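4. Mise en service du tableau de commande Nurnus

Le présent chapitre concerne les tableaux Nurnus à deux circuits, livrés par Tradia. Comptez une demi-journée par étage. Le raccordement au réseau électrique est traité au chapitre 3 et doit être terminé.

4.1 Avant de commencer

Munissez-vous du plan d'étage, du code installateur à quatre chiffres et de la fiche de réglage (annexe B). Chaque luminaire porte une adresse comprise entre 1 et 104. Les adresses sont inscrites sur l'étiquette du ballast et doivent être reportées sur le plan.

Attention : coupez le disjoncteur général de l'étage avant d'ouvrir le capot du tableau. Attendez deux minutes avant de toucher aux bornes.

4.2 Création des zones

1. Remettez le tableau sous tension et maintenez la touche MENU enfoncée jusqu'à l'affichage du mot ZONES.
2. Saisissez le code installateur, puis validez.
3. Choisissez NOUVELLE ZONE et donnez-lui un nom de 17 caractères au maximum.
4. Entrez les adresses des luminaires, une par une ou par plage.
5. Validez. Les luminaires de la zone clignotent deux fois.

Si un luminaire ne clignote pas, vérifiez son adresse sur le plan avant de reprendre à l'étape 4.

4.3 Réglage des postes de travail

Le niveau d'éclairement se règle au plan de travail, luxmètre posé à plat, stores fermés. Laissez les tubes chauffer avant la première mesure. Une table claire renvoie davantage de lumière qu'une table sombre : posez toujours la cellule vers le haut et tenez-vous à l'écart. 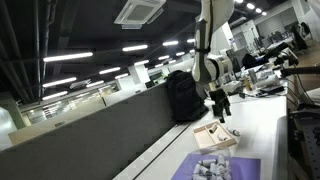
Fig. 4-2. Plan de travail blanc avec casier en bois clair.

1. Dans le menu ZONES, sélectionnez la zone puis NIVEAU.
2. Augmentez ou diminuez avec les flèches jusqu'à la valeur de la fiche.
3. Relevez la mesure au centre et aux deux extrémités de la table.
4. Enregistrez avec OK. Sans validation, l'ancien niveau est rétabli.

4.4 Allées et fond de salle

Les rangées du plafond peuvent appartenir à des zones différentes, mais un même tube ne peut être affecté qu'à une seule.

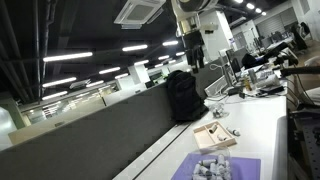

Pour les allées, réglez d'abord la rangée la plus proche de l'entrée, puis recopiez sa valeur avec la fonction COPIER VERS. La temporisation d'extinction se règle séparément, dans le menu DURÉES.

Remarque : la climatisation n'est pas pilotée par ce tableau. Pour la coupler aux horaires d'éclairage, il faut le module Storden (chapitre 6).

4.5 Sauvegarde

Insérez la carte mémoire, choisissez SAUVER TOUT et attendez le signal sonore. Notez la date et le numéro de version sur la fiche de réglage, puis rangez-la dans la porte du tableau.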